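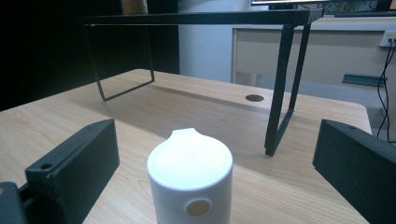
A desk that gets used every day fills up from the back forwards, and the fix is mostly a matter of getting the things you need onto two levels. A riser does most of the work. The black metal one on this light wood-grain desktop has a flat dark shelf and thin bent legs, so the space underneath stays open and you can still reach the desk below it. Small white things like the cylinder in front of it tend to migrate towards the front edge, where they take up the spot your notebook should have. The steps below cover choosing a riser, placing it, and deciding what goes on top, what goes under and what leaves the desk altogether.

Allow an hour. Do it in the afternoon if your desk is near a window, when you can see where the glare falls.

What you need

A riser with open legs
A tape measure
A microfibre cloth and a little dish soap in warm water
Four felt or rubber pads
Two or three reusable cable ties
A box for everything that doesn't belong on a desk

Step 1. Clear the whole surface

Take everything off, including the lamp and the pen cup. Put it on the floor or on a bed. Tidying around things takes longer and you end up leaving them where they were.

Wipe the desktop with the damp cloth, going with the grain, then go over it again with a dry one. Don't use spray polish. It leaves a film, and rubber feet will slide on it for weeks. If there are mug rings, a bit of baking soda on the damp cloth will lift most of them. Rub lightly and test a back corner first.

Step 2. Measure before you buy

Measure the depth of the desk from the front edge to the wall, then the width between whatever is fixed at either end. My desk is 700 mm deep, a comfortable size for this. On a much shallower desk the riser's legs will come too far forward and your forearms will have nowhere to rest.

Next, measure the tallest thing you want to keep underneath. For most people that's a keyboard stood on its edge or a stack of paper trays. The clearance under the shelf has to be more than that, with enough room for your hand. I went with 12 cm and have not wanted more.

Check the legs as well. Solid side panels are sturdy but they turn the space below into a cupboard, and things go missing at the back of it. Legs made from a loop of bent metal let you get in from the side. The drawback is that all the weight sits on narrow feet, so they need pads.

Mine is the Cekeck flat shelf in black. Netdale carries a similar one in white, and the Quintana is wider but has a centre leg, which gets in the way of a keyboard.

Step 3. Pad the feet

Turn the riser upside down on a towel. Wipe the feet with the soapy cloth, dry them, and stick a pad on each. Press for half a minute. If the feet are narrower than the pads, trim the pads with scissors so no sticky edge is left hanging out to collect fluff.

Stand it up and push down on each corner in turn. If it rocks, add a second pad to the short leg. Metal risers that ship flat are often slightly out of square, and one extra pad usually settles it.

Step 4. Place it

Set the riser parallel to the back edge of the desk, with a gap of 7 cm behind it for plugs and cables. Sit down in your usual chair and reach for the shelf. You should be able to touch the front edge without leaning.

Look at the shadow too. A dark shelf throws a broad band of shade on the desk under it, and anything you store in there will be harder to see. Move the lamp to one side so the light comes in low between the legs. A lamp standing on top of the shelf lights only the shelf.

Step 5. Decide what goes where

On top: the monitor or laptop, and one or two small things you like looking at. Keep those to the back corners. If you use a laptop up there you will need a separate keyboard.

Underneath: flat things. Keyboard, notebook, a tray of current papers. Leave the front half of the space clear so you can slide things in and out.

In front: as little as possible. Anything round with a lid – a canister, a small speaker, a tub of clips – should go to one side of the riser, past the leg. If it has a button on the front, turn it so the button faces you.

Off the desk: spare chargers, old receipts, pens that don't write, manuals. Put these in the box and go through it at the end of the week.

Step 6. Deal with the cables

Run cables down behind the riser and tie them to one back leg with a reusable tie. Leave enough slack that you can pull the monitor forward. Don't run anything across the front foot, as a cable caught under it will make the whole thing wobble.

Keeping it that way

Once a week, take everything off the top shelf and wipe it. Black metal shows dust within a couple of days. A dry microfibre cloth is enough unless there are fingerprints.

Lift the riser when you clean under it and don't drag it. The pads wear through at the edges and bare metal will scratch a pale desktop. Replace the pads when they start to flatten.

If the coating chips, touch it up with matte black enamel and a toothpick. Let it dry overnight before putting the monitor back.

The same method works for a kitchen bench or a bathroom counter, though in a bathroom you want a coated riser and rubber pads, as felt stays damp.

Related guides

Felt or rubber pads: which to use on timber
Getting mug rings out of a pale desktop
Setting up a desk in a spare bedroom
Cable ties, clips and sleeves compared
Small-space shelving from the Kistelness flat
Cleaning matte black metal without streaks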